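Groltum Hand Gripper Kit — Set-Up Guide
Section 7: First Recording, Folding Clothes

Read this section through before you pick anything up. The brochure says the Groltum kit is "ready in minutes." Allow a full morning. The steps below were rewritten by Marina Psarras after the first set of customer returns.

1. Lay one garment on a bed or table. Pick one thick enough to grip. A knitted sweater will do.

2. Hold one gripper over the edge of the garment with the finger pads open, one pad on each side of the edge.

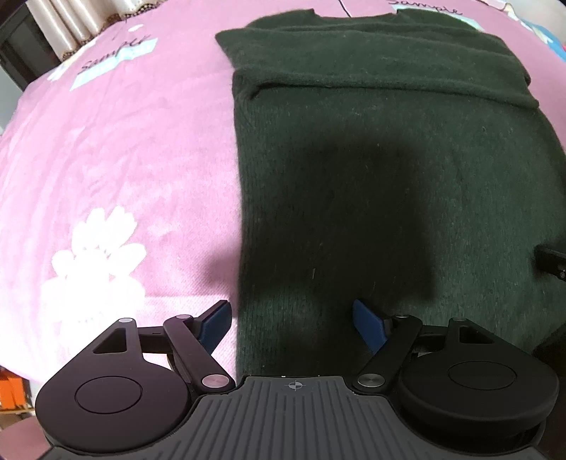 Issue 3, page 776

3. Check for shadow. With a lamp or window behind you, the gripper throws a dark patch over the cloth you are trying to record. The software is supposed to correct for this. We would not count on it — move the lamp.

4. Close the pads slowly and watch how many layers you have caught.

Note: Dark knits on a printed sheet are an easy case. The edge stands out and the fuzz gives the pads something to hold. Good results on a sweater tell you very little about a silk shirt, whatever the sales page says.

CAUTION: Keep your free fingers clear of the linkage arms and pivot pins while the pads are closing.

5. Make the fold, let go, and open both pads fully before you move away. Half-open pads drag the top layer.

6. Look at the result before you start the next fold. The view will curve strongly toward the edges. This is normal for the lens, so don't judge a straight fold from the corners of the picture.

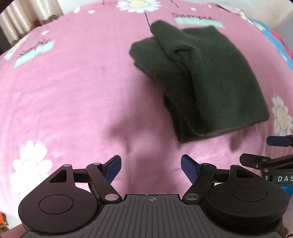 Fig. 7-2. Folded cloth, pads open, second gripper at right.

7. Repeat with the garment turned. Do this even if the first recording looked fine.

Note: "Automatic fold scoring" (the Brirkeo add-on) is sold separately. In our hands it passed folds that Boonmee Wongsuwan would have sent back. Score by eye until you have reason to trust it.

If the pads won't open again after step 5, go to Section 2, Resetting the Fingers.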